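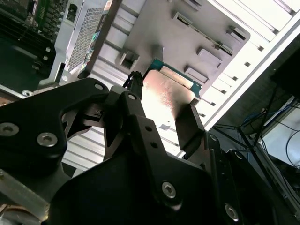
Workshop Safety Checklist with Comments
Zodlow Repair and Reuse, Unit 14
Date of walk: Feb 7, 2024
Done by: Xuelian Guo
Read and signed by: Araceli Aguirre

Marks used: OK, FIX (must be repaired), ASK (I was not sure and need an answer).

1. Exits and walkways

Front door opens fully – OK
Rear door opens fully – FIX. The door stops against a stack of flattened boxes. Same comment as in June.
Exit signs lit – OK
Floor free of cords – FIX. One extension cord goes across the path to the sink. Please move the kettle to the other wall, then the cord is not needed.

2. Fire

Extinguisher by the front door, pin and seal in place – OK
Extinguisher in the storage room – ASK. The needle is in the green part, but the tag is so faded that I cannot read the last service. Fimis did the service last time and they must have a record.
Smoke alarm test button – OK, loud.
Battery bin has a lid and sand – FIX. Lid is present, sand is low. Swollen batteries must not wait here overnight.

3. Electricity

Wall outlets not cracked – OK
Power strips not plugged into each other – FIX. Two strips joined under the packing desk. I separated them during the walk, but please do not join them again.
Breaker panel can be reached – OK
Breaker labels correct – ASK. Number 3 says "lights" and it also turns off the refrigerator.

4. Benches and open computers

Power cord removed before the side panel comes off – OK
Screws kept in a tray – OK
Sharp inside edges of the case checked before hands go in – OK. Gloves are in the drawer, size small is finished.
Processors picked up by the edges and not left on the bench – OK
Memory latches opened by finger and not with a screwdriver – FIX. I saw a screwdriver used for this on a different machine. It can slip into the hand and also it breaks the latch.

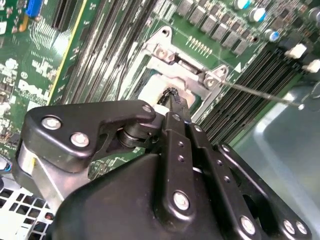
5. Lifting and shelves

Heavy items below the waist – FIX. Two printers are on the top shelf again.
Shelf bolts tight – OK
Step stool has all its rubber feet – FIX. One is missing. I put the stool in the office with a note on it – please do not take it back.
Hand cart wheels – OK, a little noise on the left.
Cases laid flat for work are steady on the table – OK

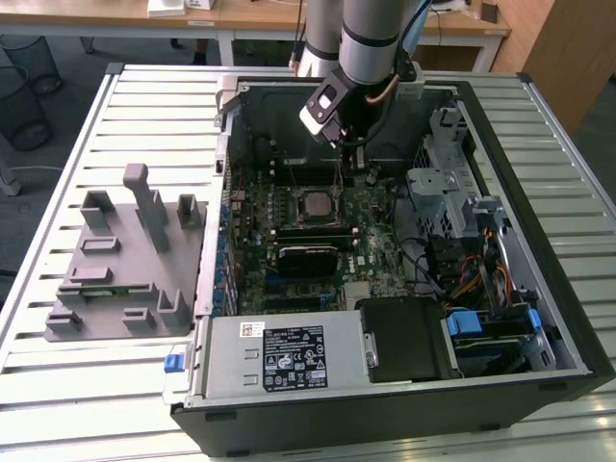
6. Chemicals and air

Cleaning alcohol closed and in the metal cabinet – OK
All bottles have a label – FIX. One spray bottle has no label. It smells like window cleaner, but I would prefer not to find out by smelling.
Solder fan works – OK. Filter is gray, change it this month. The Zwane filter fits if the cardboard ring is taken off.

7. First aid

Box is on the wall and not locked – OK
Bandages, gauze, eye wash – FIX. Eye wash is expired. Bandages are enough.
Accident book filled in – ASK. The last page is torn out. If somebody has it, please bring it to me.

Comments from Araceli Aguirre

Boxes at the rear door go out today. I will call Fimis about the tag. New eye wash and small gloves are on order 989 from Tinirov. The printers I can move only with a second person, so Xuelian, please tell me when you are free. The refrigerator on breaker 3 I did not know. I will write it on the panel.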